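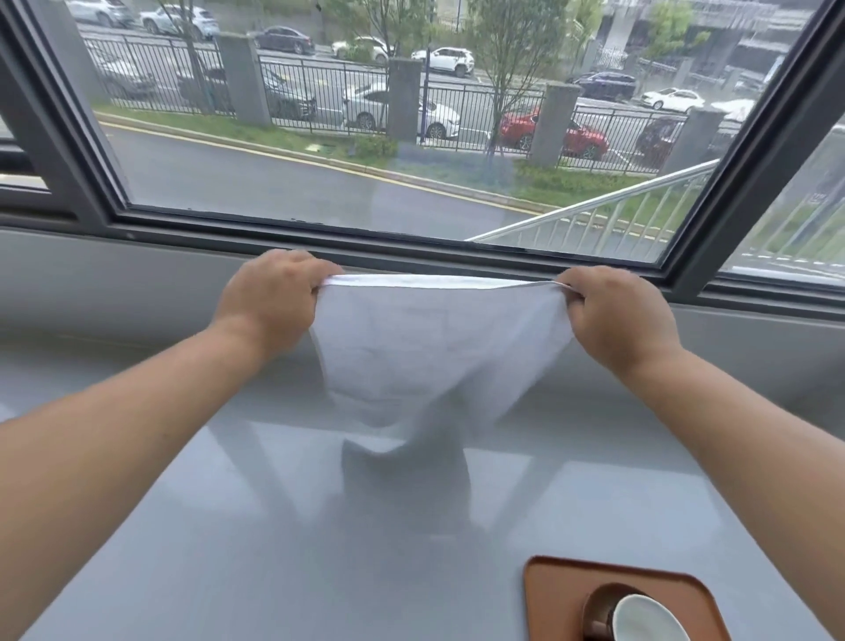

Home Projects Student Work Library Contact

We use cookies to keep this site working. Accept Settings

Folding by the Window: Caring for Thin White Cloths in a Shared Kitchen
July
By Anežka Kuruc, with Hagos Mersha and Paweena Rojanasak
Household Textiles project, supervised by Rebecca Vitale

Where the project came from

Our floor of Tunell House has a drawer next to the sink that everyone calls the cloth drawer, although for most of last winter it also held batteries, takeout menus and a bicycle pump. The cloths themselves are thin white ones, the kind you can nearly see your fingers through, and we use them for almost everything: drying cups, covering dough, straining yogurt (Paweena does this more than the rest of us put together), and giving the windows a last wipe. They are lovely to work with and they are also a nuisance, for the very same reason. A thick terry towel can be thrown in a drawer any old way and will still look like a towel when you need it. A thin cloth that goes in crumpled comes out looking as if it has been slept on.

When Ms. Vitale asked us to pick a small household job and look at it properly, we first wanted to do stain removal, because it sounded more like science. She let us talk for a while and then asked how we fold things at home. All three of us answered at once and all three of us said something different, so that was our subject settled.

What we wanted to find out

We had 2 questions written at the top of our notebook. The first was whether it matters how you pick a thin cloth up before you fold it. The second was whether the place where you fold makes any difference to how flat the cloth ends up, and how annoyed you are by the end of it. The second half of that question is mine, and Ms. Vitale said I could keep it if I promised to write down my answers every time, even on days when I was cheerful.

The cloths and the place

We used plain white cloths from the drawer, washed together without softener and dried on the rack in the hall. We left out any with a hem coming undone, since they hang crooked whatever you do, and the one with the turmeric stain was spared too.

We tried four places altogether: the kitchen table, the top of the washing machine, a bed, and the windowsill in the common room that looks out over Ciltden Road. The sill was Hagos's idea. It is wide and smooth, pale gray, and a good deal deeper than a normal sill, so you can lay most of a cloth on it and still have room for your cup on its little tray at the corner. You also get the daylight coming through whatever you are holding, and I will say more about that further down because it turned out to be the part I liked best.

How we did it

Over the course of the project we folded a cloth 102 times, sharing the turns so that the same pair of hands wasn't always doing the bed, which everyone dreaded. Before each turn we shook the cloth once and dropped it in a heap, so that every fold began from the same sort of mess. After folding, we put it in the drawer overnight under a cutting board, took it out in the morning and gave it a mark for creases. The person marking was never the person who had folded it.

We compared three ways of picking up:

Starting from the middle. You grab the heap, lift, and go looking for an edge. This is how I have done it my whole life.

Starting from one corner. You find a corner, hold it up, and run your other hand along the hem until you come to the next corner.

Starting from two corners. You find both corners of one side while the cloth is still lying down, take one in each hand, and lift them together until the top edge is pulled straight.

The third way sounds fussy when it is written out like that, and I complained about it for the entire first week — Hagos has asked me to put this in the report so that it is on record.

What we found

Picking up by two corners gave us the flattest cloths in every place except the bed, where nothing gave us a flat cloth. Once the top edge is held straight, the rest of the cloth hangs down in soft folds, and those mostly fall out with one gentle shake. When we started from the middle, we often ended up holding corners that were diagonal to each other without noticing, and then the first fold came out as a sort of kite. I did this more often than the others. Our notebook has a whole column called "kite" with my initials down most of it.

The one-corner way was somewhere in between. It was slower than I expected, because a thin hem is easy to lose between your fingers, but Paweena found it restful and still folds that way at home. She wrote that her grandmother folds temple cloths by following the hem, and that she thinks her hands had already made their decision before the project began. We thought this was a fair point and it made us a little more careful about saying that one method is best.

As for the place, the kitchen table gave good results when it had been wiped and dried first. The washing machine was the right height but too narrow, so one end was always slipping over the side. The windowsill came out slightly ahead of the table. A smooth surface lets a thin cloth slide a bit while you square up the edges, and our table has a grain that catches.

The light was the other thing. Holding a thin cloth up to a window, you can make out the weave, and you can tell straight away whether it is hanging true or has been pulled to one side. Even on a gray morning it was enough. I started noticing thin spots I had never seen before, and we set two cloths aside for the rag bag this way, before anybody put a thumb through them.

Problems we had

The crease marks were a matter of opinion, and Hagos is a much kinder marker than Paweena. Halfway through we folded one cloth badly on purpose and both of them marked it, and after that we talked about what each number ought to mean, which we should have done at the start. The marks from before that talk are still in our totals, so please read them with some patience.

We also lost a good deal of time to the view. There is a bend in the road outside and I am afraid all of us are people who look up when something goes by. Sivaprasad Rajan from downstairs came up to help with the timing for an afternoon and spent most of it telling us which cars he would buy (a Honda, mostly).

What we would do next

I would like to try the same thing with slightly damp cloths, because my aunt swears that a cloth folded just before it is fully dry hardly needs ironing. Paweena wants to test round bread covers, and the rest of us are hoping she forgets.

The cloth drawer now has only cloths in it. The bicycle pump has moved to the shelf above the boots, and if you are looking for the takeout menus, they are in with the baking trays.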